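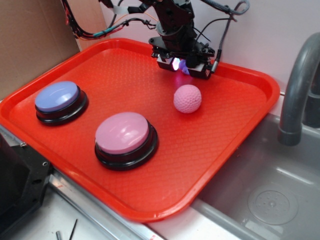 Quiz night at home starts with the Pranico answer buzzers, and setting them up is quick! Give each team its own color. A tray with a raised rim, like the red-orange one with the blue and pink buzzers on it, makes a great base, and you can carry the whole game to the next room.

1. Slide the switch under each buzzer to ON.

2. Press each cap once. You should hear two different sounds (team favorites, every time).

Note: Hold a cap down for 3 seconds to change its sound.

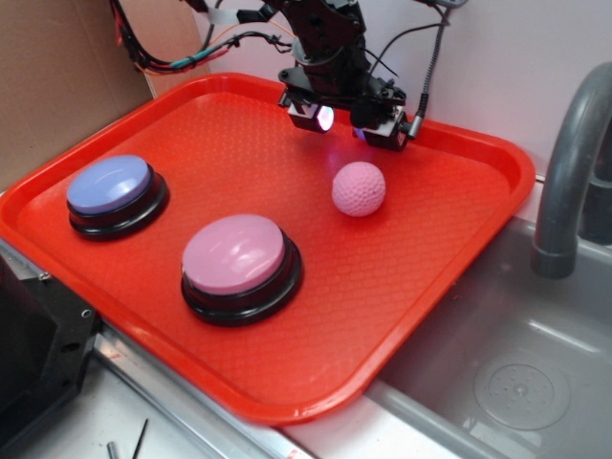 3. Agree on who reads the questions, then play!

Caution: Keep buzzers away from water.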